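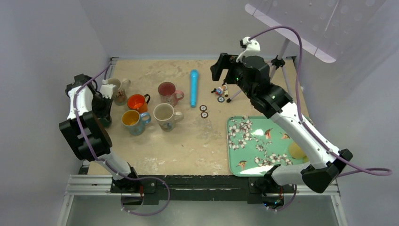 マグカップと緑の花柄トレー

封筒献金の集計と受領証発行の手順
最終更新 2024/03/17

本ページでは、礼拝堂の修繕募金を封筒で受け付ける場合の番号管理、集計、受領証発行の手順を記載する。対象は、会計ソフトを導入していない小規模な会堂である。表計算ソフトはClendovを使用するが、列の追加と並べ替えができるものであれば代替できる。オンライン決済による寄付は扱わない。

用意するもの
・通し番号を印字した封筒
・受付簿（紙）
・Clendovの台帳ファイル
・受領証の用紙（控えが残る複写式）
・施錠できる保管箱

封筒の準備

封筒には配布前に番号を振る。番号は募金の期ごとに1から始め、前の期の残りは使用しない。残った封筒は番号を受付簿に「廃棄」と記入してから裁断する。

封筒の表面に設ける欄は、番号、氏名、金額、使途の指定、受領証の要否とする。氏名欄には「無記名可」と添える。使途の指定欄は選択式にし、「屋根」「暖房」「指定なし」を印刷しておく。自由記入にすると、同じ使途が別の表記で台帳に入り、集計時に合算できない。

受付簿には番号の列を先に印刷し、受け取った順に日付と受取人の署名を入れる。この段階では金額を記入しない。

開封と計数

開封は2人で行う。片方が封筒を開けて金額を読み上げ、もう片方が台帳に入力する。役割は途中で交代しない。

1. 保管箱から封筒を出し、番号順に並べる。
2. 受付簿と照合し、欠番があれば先に記録する。
3. 封筒を1通ずつ開け、表面の金額と中身を照合する。
4. 一致しない場合は中身の金額を正とし、封筒の表面に赤字で訂正して両者が署名する。
5. 入力を終えた封筒は、空であることを確認して別の束にする。

照合が終わるまで、複数の封筒の現金を混ぜてはならない。混ぜてから差額が見つかると、どの封筒で生じたものか特定できなくなる。

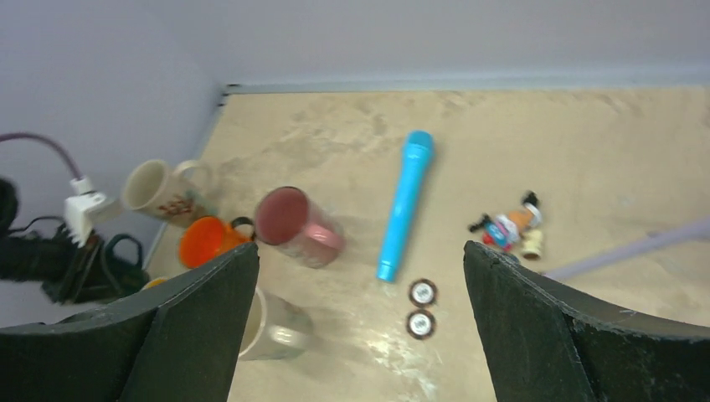 Fulgencio Marínからは、計数を礼拝の直後に行うと人の出入りが多く読み上げが聞き取れないため、Ortuñoの会堂では翌朝に移したという指摘があった。翌日に回す場合は、封筒を未開封のまま保管箱に入れ、受付簿の末尾に通数と施錠時刻を記入する。鍵と受付簿は別々の者が保管する。

台帳への入力

台帳の列は次の順とする。

A列 封筒番号
B列 受付日
C列 氏名（無記名は「無記名」と入力し、空欄にしない）
D列 金額
E列 使途
F列 受領証番号
G列 備考

D列は数値形式に固定し、通貨記号や桁区切りを手で入力しない。文字列として認識された金額は合計から漏れるが、エラー表示は出ない。確認には、D列の数値セルの個数とA列の番号の個数を別々のセルで数え、一致を見る。Drultholmの募金の第1期では、封筒44通に対して数値セルが37個しかなかった。残りは全角数字で入力されていた。

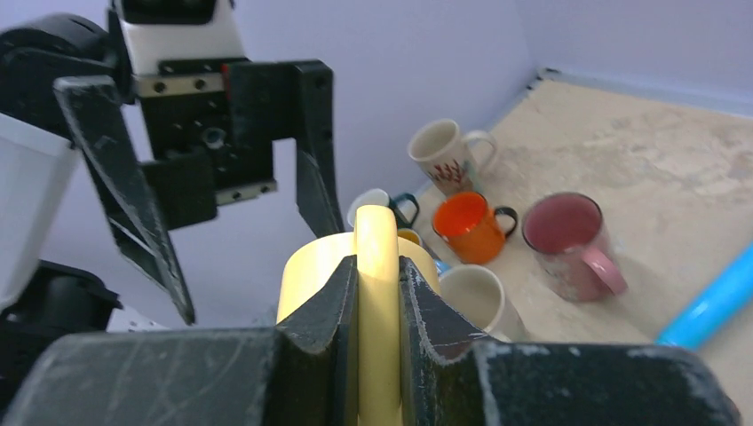

このような不一致が出た場合は、並べ替えをかける前に該当行を特定する。D列を左寄せ・右寄せの標準表示に戻すと、文字列は左、数値は右に寄るため、目視で判別できる。修正後に再度個数を照合し、G列に「形式修正」と残す。

E列の集計は使途ごとの条件付き合計で行う。使途別の合計を足し上げた額がD列の総計と一致しない場合、E列に空欄か表記の揺れがある。空欄は「指定なし」とみなさず、封筒の現物に戻って確認する。

現金の実数は、台帳の総計とは独立に金種別で数える。先に台帳の総計を見てから数えると、合わせにいく計数になりやすい。金種表は台帳と別の用紙に作成し、両者の署名を入れて封筒の束と一緒に綴じる。
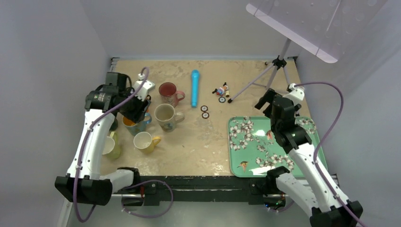
受領証の発行

受領証は「要」に印のある封筒についてのみ発行する。用紙の番号は封筒番号と別の系列にし、対応関係はF列で管理する。記載事項は、受領日、氏名、金額、使途、会堂の名称および所在地、発行者の署名とする。

発行の締切は期の終了から25日後とする。Jayson Saludoが作成したWongateの書式では使途欄が省かれているが、指定のある寄付では使途欄を追加して用いること。

書き損じた用紙は破棄せず、斜線を引いて控えと一緒に残す。再発行の場合は新しい番号を使い、「再発行」と明記したうえで、元の番号をG列に記入する。

なお、受領証が税の控除に使えるかどうかは、団体の法的な種別と寄付の内容によって異なる。該当するかが未確認の段階では、受領証にも案内文にも控除に関する文言を入れない。

入金と期末処理

現金は計数の翌営業日までに募金専用の口座へ入金する。計数で得た全額をそのまま入金し、経費を差し引かない。立替の精算は口座からの出金として別に処理する。

入金票の控えには、対応する封筒番号の範囲を書き込む。期末には次の書類を一組にして保管する。

・受付簿
・台帳の印刷（全ページに通し番号を付ける）
・金種表
・入金票の控え
・受領証の控え
・空の封筒

掲示用の報告には総額と使途別の合計のみを載せる。氏名と個別の金額は載せない。台帳から報告を作る際は、C列を非表示にしたファイルを配るのではなく、合計値だけを新しいファイルに値として貼り付ける。非表示の列は受け取った側で再表示できる。

台帳ファイルは期ごとに複製し、終了した期のものは読み取り専用に設定する。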